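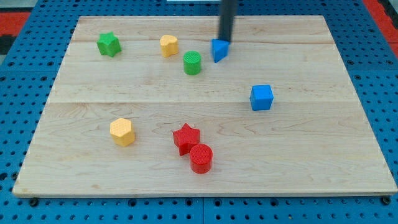

**COMUNICADO DE IMPRENSA**

**Gustside apresenta Henditz, coleção de formas geométricas e figurativas para jardins de infância e bibliotecas**

Porto, 8 de novembro de 2024

A Gustside, editora de materiais pedagógicos com sede no Porto, anuncia a abertura das encomendas da coleção Henditz, um conjunto de pequenas peças de plástico colorido destinado ao trabalho com formas na educação pré-escolar e no início do primeiro ciclo. A coleção inclui, entre outras peças, a estrela, o coração, o cilindro e o prisma triangular, em cores que compreendem o verde, o amarelo e o azul. A primeira edição é limitada a 200 conjuntos e será entregue a partir de abril.

As peças foram concebidas para serem manuseadas sobre uma superfície plana, de preferência uma tábua de madeira clara, na qual o contorno e a cor de cada forma se distinguem com facilidade. Todas apresentam uma textura fina em relevo. Essa opção resulta do trabalho preparatório com educadoras e terapeutas, que pediram um material que pudesse ser explorado tanto pela vista como pelo tato, incluindo em atividades realizadas de olhos fechados.

O desenho da coleção é de Selim Yazıcı, responsável pelo estúdio Avcı. O estúdio acompanhou o projeto desde os primeiros esboços até à aprovação das peças finais e assina também o caderno de atividades.

«Interessava-nos que a mesma forma pudesse aparecer em posições diferentes sem deixar de ser reconhecida», afirma Selim Yazıcı. «Uma estrela de pé e uma estrela deitada são, para uma criança de três anos, dois problemas distintos. O prisma triangular levanta a mesma questão e foi a peça em que demorámos mais tempo. As primeiras versões eram demasiado baixas e as crianças tratavam-nas como fichas.»

**Um material para dispor, comparar e agrupar**

A coleção não propõe uma solução única nem uma ordem obrigatória de utilização. As peças podem ser espalhadas livremente sobre a tábua, reunidas por cor, separadas por forma ou alinhadas segundo uma sequência definida pela educadora ou pelo grupo. O facto de uma cor se repetir em formas distintas – o verde, por exemplo, surge na estrela e no cilindro – permite introduzir cedo a ideia de que um objeto pode pertencer a mais do que um grupo.

O caderno de atividades, redigido em português, organiza as propostas por grau de dificuldade. As primeiras páginas tratam do reconhecimento e da nomeação. Seguem-se exercícios de posição relativa, com recurso a expressões como «à frente de», «à direita de» e «mais perto de», e jogos de memória em que uma peça é retirada ou deslocada enquanto as crianças desviam o olhar. As últimas propostas destinam-se a pares: uma criança descreve uma disposição e a outra procura reproduzi-la sem a ver.

A versão de trabalho do material foi utilizada em 4 salas de jardim de infância do distrito do Porto durante o ano letivo anterior. As observações recolhidas levaram à revisão das arestas e à simplificação de várias instruções do caderno. A pedido das educadoras, foi igualmente acrescentada uma ficha de registo, que pode ser fotocopiada.

**Conservação e arrumação**

As peças devem ser limpas com um pano macio humedecido em água e sabão neutro. Nas zonas texturadas recomenda-se uma escova de cerdas suaves. Não devem ser colocadas na máquina de lavar loiça nem junto de fontes de calor. Para a tábua basta um pano seco.

Dadas as dimensões reduzidas das peças, o material destina-se a crianças com mais de três anos e deve ser utilizado na presença de um adulto. Cada conjunto é fornecido com um saco de algodão e uma lista de verificação para o momento da arrumação.

**Preço e condições de encomenda**

O conjunto Henditz tem o preço de 79 euros, com IVA incluído, e compreende as peças, o saco e o caderno de atividades. A tábua é vendida em separado. As encomendas de agrupamentos de escolas, bibliotecas municipais e instituições particulares de solidariedade social podem ser pagas após a receção do material, mediante nota de encomenda.

A distribuição em Portugal continental e nas regiões autónomas está a cargo da Plornex, que assegurará também a reposição de peças perdidas ou danificadas. Cada forma poderá ser pedida individualmente, com indicação da cor pretendida.

**Sobre a Gustside**

A Gustside edita materiais pedagógicos e jogos de mesa para a infância. O seu catálogo abrange as áreas da linguagem, da matemática e da expressão plástica e é dirigido a escolas, bibliotecas e famílias.

**Sobre o estúdio Avcı**

O estúdio Avcı dedica-se ao desenho de objetos para uso educativo e doméstico. Henditz é a sua primeira colaboração com a Gustside.

**Contactos para a imprensa**

Gustside – Gabinete de Comunicação, Porto
Os pedidos de entrevista com Selim Yazıcı e de exemplares para recensão devem ser dirigidos ao Gabinete de Comunicação, com indicação do órgão de comunicação social e da data prevista de publicação.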